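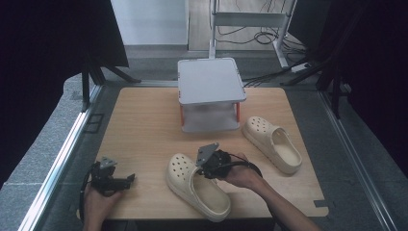

Figure 3. A pair of clogs and a small step stool.

By the second winter Magdolna Mészáros had stopped asking her guests to take their shoes off at all, and she told us, with some regret, that a custom like that is easily lost once you let it slip. Hers was one of 40 households in Olldale that we visited for this part of the study, and her remark stayed with us through all the later talks about hallways, doormats and the footwear people keep for indoors.

3.2 Shoes at the door

Most households had a rule of one kind or another, though it was seldom spoken aloud. Clogs and other slip-on shoes (Figure 3) came up again and again, chiefly among older people, who liked being able to step in and out of them without bending down. Low stools were mentioned nearly as warmly – one family had passed theirs down through three generations and still quarrelled, quite fondly, over who should have it next.

Visitors were another matter. Farhad Shahbazi keeps spare slippers for his and would never dream of asking a tradesman to wear them, whereas Jamila Ranasinghe asks everybody, the doctor included. We return to this difference in Section 4, where we look at how hosts put the request into words.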